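Mudau Medal Case
by Eltov
In stock, posted from the workshop on Thursdays

I started making medal cases for the usual reason, which was that my great-grandfather's medals were in a tobacco tin. They'd been in it for as long as any of us could remember, along with a collar badge, two buttons and a pencil stub, and every Christmas somebody would tip the lot out on the tablecloth so the children could have a look. The silver had gone nearly black and the ribbons were coming apart in my fingers. I bought a frame off the high street, pinned everything down, hung it over the radiator (I know!) and within a couple of winters the backing card had bowed and the Victory Medal had slid down to the bottom and was lying on its face.

So the Mudau is the case I wish I'd bought. It's deep enough for proper medals, it opens from the front, and everything inside can come out again without leaving a mark. I've been selling it for long enough now to have changed my mind about several details, and what you're looking at on this page is the current version.

What it holds

The standard Mudau takes a row of up to 4 full-size medals on their ribbons, either loose or already mounted on a bar. A First World War pair or trio sits very comfortably with room for a cap badge beneath. If you've got a Second World War group with more stars than that, have a look at the Kornari, which is the same case stretched sideways. The Mudau's inside depth is plenty for a medal bar with its pin still on the back, so please don't take the pin off. I've had people do that with pliers before they wrote to me and it made me wince.

There's a shallow slot behind the backing board as well. I put it in for papers – a discharge certificate folded the way it always was, a photocopy of the medal index card, a note saying who the man was and how he's related to you. Do write the note. I get a lot of medals across my bench from families who've got a surname and initials on the rim and no idea whether that's Grandad's brother or his uncle.

What it's made of

The frame is oak, cut and joined by Ákos Fülöp, who has the other half of my building and is much better at corners than I am. The finish is wax. You can have it light or dark, and the dark is a stain under the wax, so a knock will show pale. I send a little tin of the right colour with each dark one.

The front is acrylic that filters ultraviolet. Glass looks a touch nicer, I'll give you that, but I got fed up of parcels arriving as gravel. The backing is unbuffered cotton board covered in plain wool cloth, and I test each new roll of cloth with a bit of polished silver shut in a jar with it. If the silver dulls, the cloth goes back. Navy, bottle green, a good dark grey and a sandy colour are what I have at the moment. Red comes and goes, and I'm fussy about it, as too bright a red makes the ribbons look washed out.
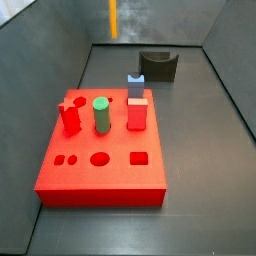 Shape board in red, with oval, round and square holes along the near edge.

How the medals are held

No glue and no pins through the ribbon. Each medal hangs from a flat brass clip with a soft cover, and the clips slide along a rail at the top of the board, so you can shuffle everything about until it looks right. The weight is taken by the ribbon bar if there is one and by a padded ledge if there isn't. Gheorghița Dobre, who does my sewing, makes up the clip covers and will also stitch your old ribbon to a new backing strip if it's past hanging by itself. Ask before you replace an original ribbon. Frayed and faded is fine, and a lot of us prefer it.

Order of wear

I'm asked this more than anything else. As you look at the case, the senior medal goes on your left, so a gallantry award comes first and the campaign medals follow it. For a First World War trio that means the 1914 Star or 1914–15 Star, then the British War Medal, then the Victory Medal with its rainbow ribbon. Put the King's head facing you on the British War Medal. If the family has had them hanging the wrong way round for decades and you like it like that, I shan't tell anyone.

Please don't polish them

I do mean it. Every polish takes a little off the lettering on the rim, and that lettering is what ties the medal to a person. A soft dry cloth is enough. If something green and crusty is growing on the bronze, send me a picture first and I'll point you to somebody who does conservation work.

Where to hang it

Inside wall, out of the sun, away from the kitchen. Not over a radiator (see above). The case has two hanging plates on the back, and the screws and plugs are in the box. It will stand on a shelf too, with the little foot that folds out.

Sizes and prices

The Mudau is 20 cm tall on the inside. Full outside measurements are on the drawing you'll get with your order confirmation, and I'm happy to send it beforehand if you've a tight alcove in mind. The current price is in the basket box, and stained oak costs the same as plain. A brass name plate is extra. I engrave up to 3 lines on it, normally rank and name, service number, regiment. Check the number against the rim and not against what your aunt wrote on the envelope.

Delivery is usually quick for plain cases. Anything with a name plate or ribbon stitching waits its turn, and February and the weeks before Remembrance Sunday are when I'm slowest – one for stocktaking, the other for obvious reasons.

A couple of things people ask

Can I send you the medals and have you mount them? Yes, but write first so I know they're coming, and insure the parcel properly. My own cover stops at £3000 for any one group on the premises, so if yours is worth more than that, buy the case empty and I'll talk you through it on the phone.

Will a memorial plaque fit? Not together with medals. The Veres is the case for plaques, with a round recess cut for it and a narrow rail above for a pair.

Do you do miniatures? I do the clips in a smaller size. Tell me when you order and I'll swap them over.

Can it be locked? There's a small turn-catch on the side, and a key version can be made up if the case is going in a school or a church. It adds a bit to the wait.

If you're stuck on which case you need, lay the medals out on a sheet of paper, draw round them and send me the measurements. I answer emails in the evening, once the sawdust's swept up.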